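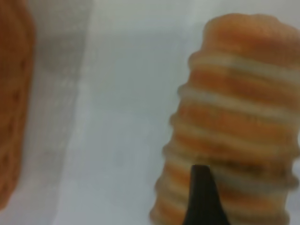
*Orange and cream, stacked.*

Sandwich cookies for a crowd - my quick method. Been meaning to write this up since December, when I made them for the Skirkach bake table and got asked for the recipe all night.

## What you need

- 400 g flour
- butter, two sticks, soft but not greasy
- sugar, one cup
- 2 eggs
- orange zest, plus orange gel color if you want it
- pinch of salt
- For the filling: cream cheese, powdered sugar, a little vanilla

Gel color only. Liquid makes the dough sticky and you'll end up adding flour forever.

## Dough

1. Cream butter and sugar. Few minutes, until pale.
2. Eggs in one at a time. Zest, salt, color. Go darker than you want, it fades in the oven.
3. Flour in two goes. Stop mixing when it comes togehter.
4. Wrap, fridge, 60 minutes. Don't skip. I skipped it once and got one giant cookie.

## Baking

Oven at 350 F. Roll dough into balls, walnut size, flatten a bit with your palm. Leave space. Around 15 minutes, but start looking at 12. Edges set, middle still soft - take them out. Leave on the tray five minutes, then onto a rack.

Cool all the way before filling!! Warm cookies + cream cheese = puddle.

## Filling and stacking

Beat cream cheese first by itself, then sugar. Should hold a peak. Too loose, back in the fridge, don't keep adding sugar.

Match cookies up by size before you start piping. Thin layer. Thick filling slides, and then the whole pile goes sideways. Bijan Khosravi pipes a ring and leaves the middle empty, works fine too, uses less.

If stacking tall: biggest at the bottom, smallest up top, chill every few layers. Build it on the plate you're going to serve from, moving it later is a pain.

## Keeping

Fridge, covered, three days. Unfilled ones freeze ok for a month. Let them thaw in the box with the lid on or they go soggy

Cocoa version next, need to fix the amounts first.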